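Blurb inflation, a complaint
Books & Reading > Publishing Talk

marginalia_hog
24 March 2021
Finished The Salt Ledger of Xolalpa last night. The jacket calls it "the first novel to take readers inside the salt trade." I own two others. One of them is from 2002 and is quoted in the epigraph of this one, so somebody in the building had to know.

The book's fine, by the way. Slow middle, good dog. I just want to know who writes this stuff and whether they sleep.

pennywhistle77
They sleep great. I wrote jacket copy for two years at a small press. You get the first fifty pages, a synopsis from the editor, and a list of words sales wants to see. I was told to get "luminous" into a book on drainage.

marginalia_hog
Did you?

pennywhistle77
Page one of the catalog.

Dorsal
I don't see the harm. Jacket copy is an ad. You don't get mad at the cereal box for saying it's part of a good breakfast.

quire_and_quill
Dorsal, the cereal box has to list the ingredients on the side. If novels had to do that I'd drop the whole complaint. "May contain a prologue."

Dorsal
I'd skip half my shelf.

oldstacks
The Stako edition is worse than the one hog has. They reissued it in October with a new cover and a line saying it "changed the way we think about salt." I think about salt the same way I did before. I have asked at home and it's the same there.

lampblack
Disagree with most of this thread. Those "first novel ever" lines sell books by writers who'd otherwise get 200 copies and a handshake. If a little fib keeps a midlist author in print, fib away.

marginalia_hog
It's a fib at the expense of the two people who got there first, though. They were midlist too. One of them is out of print.

lampblack
Fair. I still think you're yelling at the wrong floor of the building. The copywriter didn't set the budget.

pennywhistle77
The copywriter didn't have a floor. I had half a table by the copier.

Flerka_fan
Can we talk about star counts instead? Gosix shows the Salt Ledger with 2147 ratings, and the top review is from a person who got a damaged box. One star. "Book seems OK."

oldstacks
That's the most honest blurb it's going to get. Put it on the paperback.

quire_and_quill
Nonfiction isn't safe either, before anyone gets smug. My last history of buttons was "unputdownable." I put it down for most of the winter.

Dorsal
Textbooks are the only clean ones left. Title, subject, done. No one promises you'll laugh and cry.

lampblack
They don't have to, you've already been assigned it.

Dorsal
Still counts. Here's one with nothing luminous on the part I can read.
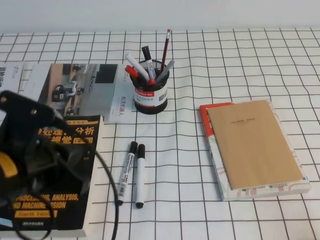 Processing, analysis, and machine vision, in Chinese and English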